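Animal Healing Forum – Distance sessions and elderly dogs

ndawber
Members are asked for their experience of distance healing for older dogs. Our collie, aged 14, has had three sessions through the Wuler practice and now settles sooner at night. Our vet is aware and his tablets continue unchanged.

spagano
I am glad that he is resting. I would, however, caution against crediting the sessions. Old dogs have good and bad weeks, and a quieter household in the evening may account for it.

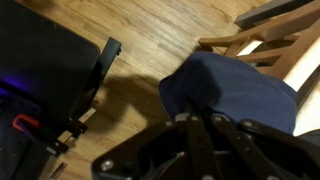

Reply from Skjelbred
With respect to Mr Pagano, I cannot agree. I have kept a written record for my own two dogs since December, and the calmer nights follow the sessions closely – over 70 entries so far. I would be willing to share the record with any member who wishes to read it.

spagano
A record kept by the owner, who knows when each session took place, is open to hopeful reading. I should prefer that another person in the house made the entries without being told the dates.

ndawber
That is a fair suggestion and my wife has agreed to do so. May I also ask whether the healer should be told of his arthritis beforehand? Wuler did not enquire. 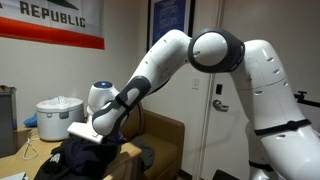 Reply from Andico
Our own practice does ask, and we require the owner's confirmation that a vet has seen the animal. Healing is offered alongside treatment and never in its place. I would put the question to Wuler in writing before booking again.

ndawber
Thank you. I shall write to them this week.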